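4. Handling rules for socket work

I'll say up front that I used to think of written handling rules as paperwork. Then I read the Zastmont draft end to end, and my coauthor Iestyn Wogan and I rebuilt our whole cell procedure on it. What follows is the part that deals with CPUs (rules 9 and 11 in the draft).
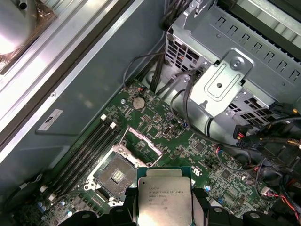 Rule 9 is about grip, and it's short: hold the part by its edges and leave the contacts alone. We like it because you can check it from the wrist camera in a second or two. With the Xeon E5-1630 V3, for instance, the fingers press on the left and right sides of the chip and its markings stay readable, so the operator can log the part number before anything gets near the socket.

The draft also wants the whole work area set up the same way each time, and that took us longer than the code did!
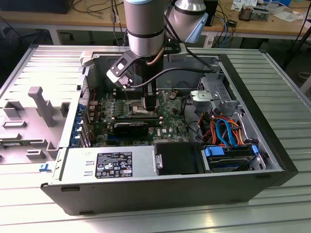 4.1 Cell layout and clearances

We lay the tower on its side with the panel off and put the panel down flat beside it. Cables are the real headache. Zindport's guide treats them as fixed obstacles, but they sag, so we re-scan the case before every approach (yes, every one). 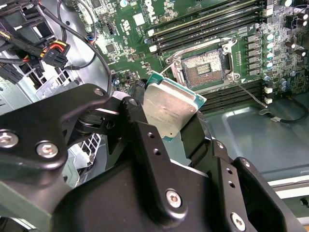 Rule 11 covers approach, and I think it's the best thing in the draft. It says the load plate must be confirmed open before a part crosses the socket boundary, and it wants that confirmation from an image, never from the arm's own log. In Figure 4c the plate is lifted and the processor is still up and to the left of the socket at an angle, so this is where our software stops and asks for a yes.

We ran 200 supervised approaches under rule 11 and kept 479 stills for review. Hughes and Lurnon score theirs automatically, but we went through ours by hand.
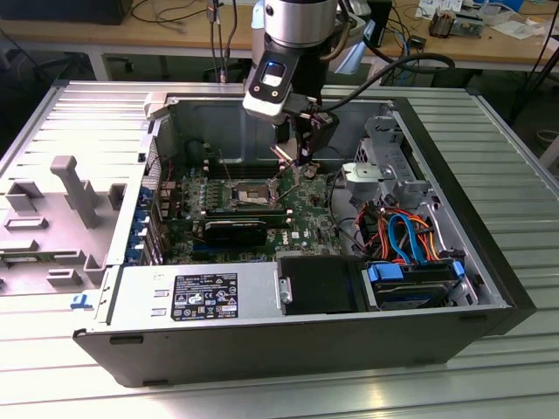
Where we part ways with the draft is the hover check. It asks for one view, and we ask for two, one from the wrist and one from beside the table. From the side you can judge how close the fingertips are to the socket's metal frame and lever, and you get the drive cage and wiring in the same look.

Figure 4. Socket work in our cell, panels a to d in order of appearance.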